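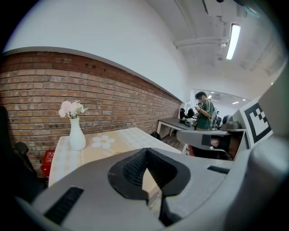
The tablecloth in use, with a vase of flowers, against the brick wall.

Gorby Daisy Tablecloth, Beige: Review

Reviewed by Tia Wragg

Rating: 4 out of 5

I bought this cloth for a work table in a shared room with a brick wall and strip lighting. The requirement was simple. The table top is scratched, visitors see it first, and I wanted it covered by something that could be washed and put back the same day. The daisy print was a secondary consideration.

Size and fit

The listed length is 232 cm. Mine measured 230 cm out of the packet and 228 cm after the first wash, with no further change since. If your table leaves you a narrow margin, order the next size up. The hem is straight and the corners are square, so the cloth can be lined up with the table edge without one side hanging lower.

Fabric

Medium weight, plain weave, slightly stiff when new. The stiffness goes after two washes. It does not slide when a vase is moved across it, but it will travel if you lean on the edge and pull. Clips solve this. None are supplied.

Print

Beige ground, pale check along the edges, white daisy toward the middle. The check is low in contrast and reads as plain from across the room. The daisy is easier to see. Under fluorescent light the beige looks a little grayer than it did on the Gorby website. Next to red brick it is a good match, and pale pink and white flowers sit well on it. I would not put it against a yellow wall.

Care

The label says warm wash, line dry, cool iron. I have washed it 12 times since November. Coffee came out completely when treated within the hour. Pollen did not come out on the first wash and needed a second with soap rubbed in by hand. Ink has left a faint mark near one corner. Fold lines persist unless the cloth is ironed while damp.

Compared with the Marwat

Mairéad Fitzgerald has the plain Marwat cloth on a table of the same size. It is heavier, creases less and takes nearly twice as long to dry. Its hem stitching is closer than on the Gorby, where I have had to trim two loose threads. For daily use I prefer the Gorby on drying time alone.

Faults

Shrinkage is not mentioned on the packaging. The care label is sewn on the visible side of the hem, and I removed it with a seam ripper. The fold lines are deep on arrival.

Price paid: $52, including shipping.

Would buy again: yes, in the longer size.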